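**Ticket 132: Power and water telemetry lost, Voller district relief office**

Opened 8 January 2023 by Beverley Ormsby, Field Systems Desk. Priority: high. Status: resolved, monitoring.

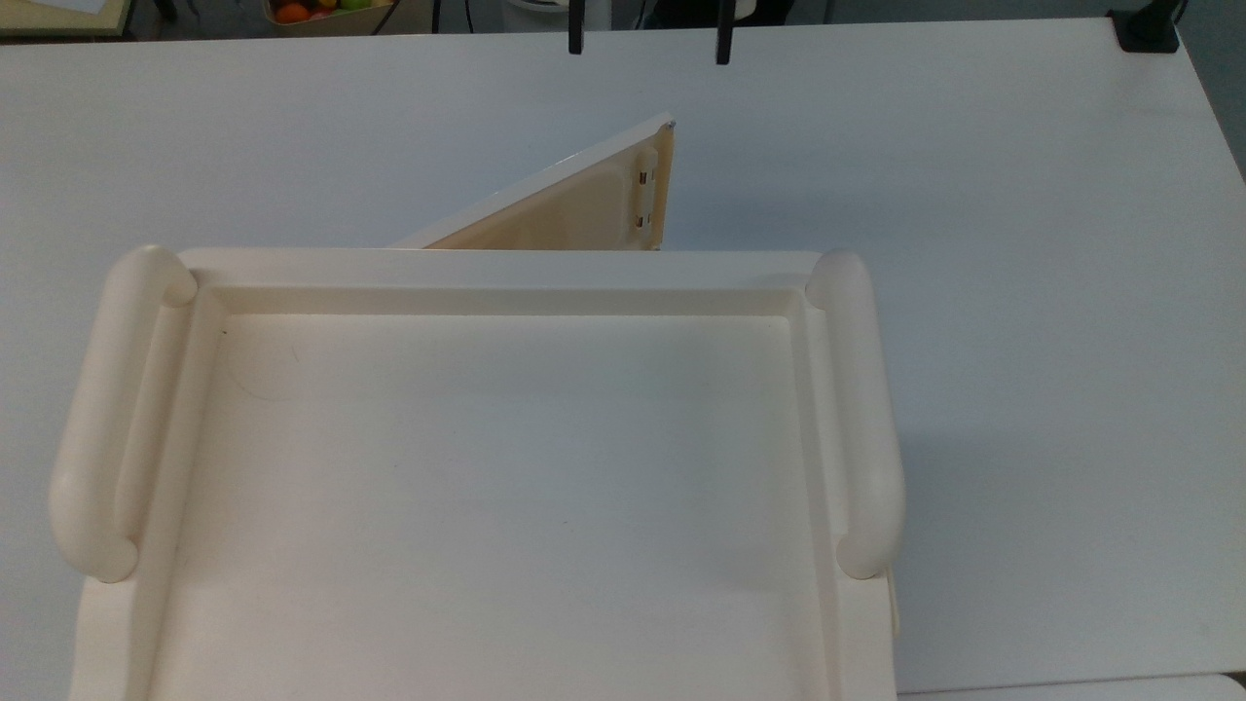
## Reported problem

The Voller office stopped sending readings from the Gesia water station and the generator at the Sotelo clinic at 04:10 local time. The country desk uses both feeds to plan fuel and water deliveries to neighborhoods damaged in the fighting. With the feeds down, the morning delivery plan could not be issued.

Staff at Voller confirmed by satellite phone that all personnel were safe and that the office remained open. City power had been off since the previous evening. The office was running on batteries.

## Systems affected

- Ferura reporting server (Voller office)
- Water level feed, Gesia station
- Generator fuel feed, Sotelo clinic
- Daily delivery plan, country desk

Payroll, radio and the staff check-in system were not affected.

## Log

**06:25** Ticket opened. The desk asked Voller to read the lights on the main router. Power light on, link light off.

**06:50** Voller restarted the router once. No change. The desk asked that no further restarts be made while the office was on batteries.

**07:15** Battery charge reported at 25 percent. Voller was instructed to turn off the printers, the second refrigerator and all desktop computers. The server and router were left on.

**07:40** The mobile carrier confirmed that its tower north of the office was out of fuel. A delivery was waiting at a checkpoint. The carrier could not give a time for repair.

**08:05** The desk requested a switch to the satellite link. Voller reported that the link would not register. The error shown was "account suspended."

**08:30** Finance confirmed that the satellite account had lapsed in December. The renewal notice had been sent to the mailbox of a staff member who left the mission. Payment was approved under the emergency procedure.

**09:55** The account was restored. Voller registered the link on the second attempt. The Ferura server became reachable, but no new readings were shown.

**10:20** The server clock was found to be nearly 9 hours behind. Readings from both sites were arriving and being rejected as out of date order. The clock was corrected by hand and the intake service restarted.

**10:35** First valid readings received from both sites. The water station had stored its readings while the server was unreachable, and these loaded without error. The clinic unit does not store readings, so its figures for the period are missing.

**11:10** The clinic supplied its fuel level by telephone. The figure was entered manually and marked as such. The delivery plan was issued.

## Cause

The primary link failed when the carrier's tower ran out of fuel. The backup link was unavailable due to an unpaid account. The incorrect server clock was a separate fault. The clock battery is suspected, but it has not yet been tested.

## Follow-up actions

1. Finance will move all satellite account notices to the shared desk mailbox.
2. Voller will test the backup link every week and record the result in the office log.
3. A replacement clock battery will travel with the next cleared convoy. Until it is fitted, Voller will check the server time after each loss of power.
4. The desk will ask the supplier whether the clinic unit can be set to store readings.

The ticket will remain under monitoring until item 3 is complete. Questions should be sent to Beverley Ormsby, extension 101.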